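Tips for recording tidying jobs with a hand-held gripper

These notes are for anyone helping with the household set at Dullow. Most of them come from Nanami Yagi and Léonie Besnard, who did the first round in June and threw a good part of it away.

Pick one small job and stick to it for a whole sitting. Moving a basket is a good start. Sorting a drawer is not, as there are too many ways to do it and the model ends up with a bit of each.

Do 28 takes of a job, then stop. After that people get quick and careless, and the policy learns the carelessness. If you must carry on, have a break after every 8.

Close the fingers slowly on anything thin. Strips and panels with holes in them tend to twist if you snatch at them - come in square, let the fingers touch both sides, then lift.
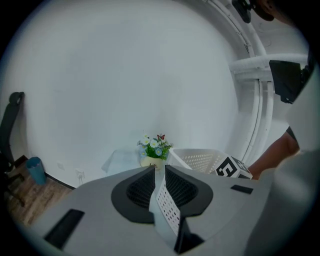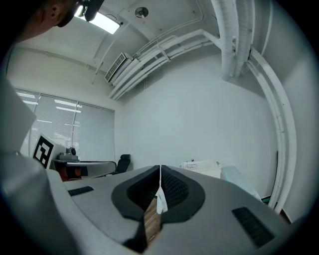
Change the starting place between takes. Shift the basket a hand's width, turn it, or start from the other side of the room. Davoud Shirazi once gave us a full afternoon of takes from the same spot, and the arm at Bruvedier could only do the job from there.

Leave ordinary things where they are. A bin, a chair or a flower pot in the background does no harm, and a room that has been cleared for recording teaches the model very little about rooms.

Keep markers flat and clean. Wipe them with a dry cloth, and don't put tape over the printed side, as it shines under ceiling lights.

Keep your mistakes if you put them right. A dropped item picked up again in the same take is useful. A take where you gave up should be marked as failed, with a word or two on why.

Agree who is moving what before you begin. With two people in a small room, say "ready" and wait for an answer. Eugénie Barbier leaves 3 seconds of stillness at each end of a take, and her files are much easier to trim.

Charge everything overnight. Copy the day's takes to the Skindiveo folder before you go home - it needs around 6 minutes, and the drive should stay plugged in until it has finished.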